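Las manos que todavía faltan en casa

Por Chenxi Qin

En el taller de Wudbridge hay una lista pegada a la puerta con las tareas que una casa pide cada semana. Doblar toallas, vaciar el lavavajillas, cambiar el agua de las flores, buscar el calcetín debajo de la cama. Fengying Lu la escribió en julio, cuando empezó a trabajar con brazos robóticos, y desde entonces ha tachado dos líneas.

Yo llegué con la pregunta que me hacen siempre mis vecinas: ¿cuándo podré comprar uno? Lu se rió y me ofreció té. «Pregúntame primero cuánto tarda con una toalla», dijo. Tarda 40 segundos si la toalla está extendida. Si está en un montón, como sale de cualquier secadora, a veces no termina.

En las fábricas la situación es distinta. La empresa Drondinar tiene brazos que colocan piezas en cajas durante todo el turno, y su jefe de planta, Peiyu Cheng, está contento con ellos. Pero me explicó que cada pieza llega siempre en la misma posición - un lujo que ninguna cocina ofrece. Cuando el proveedor cambió el cartón de las cajas por otro más blando, la línea estuvo parada una mañana entera.

Lu y su compañero Hanyu Ren prefieren estudiar lo que en una fábrica no aparece: cosas blandas, cosas que pesan más de un lado, cosas que se estropean si se aprietan. Su cuaderno de pruebas va por la número 604. Muchas páginas dicen solamente «otra vez».
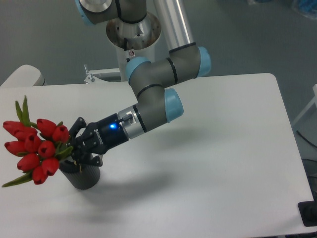
Las flores son para Ren el mejor examen que puede tener una máquina doméstica. Una taza tiene una forma y la conserva, mientras que un ramo cambia según por dónde se toma. Los tulipanes rojos se inclinan hacia un lado, fuera del jarrón, y los dedos negros de la pinza tienen que cerrarse sobre los tallos justo encima del borde, con uno de ellos metido entre las flores. Una persona lo hace sin pensar, incluso hablando por teléfono. Para el brazo hay que decidir la fuerza, el ángulo y también qué hoja se puede tocar.

Pregunté a Ren si dejaría el brazo solo en el piso de su madre. Me contestó que con la ropa quizás, con la vajilla buena no. Lu añadió que ella pagaría gustosa por una máquina que solamente recogiera el suelo, aunque fuera despacio y de noche. La línea del calcetín sigue sin tachar.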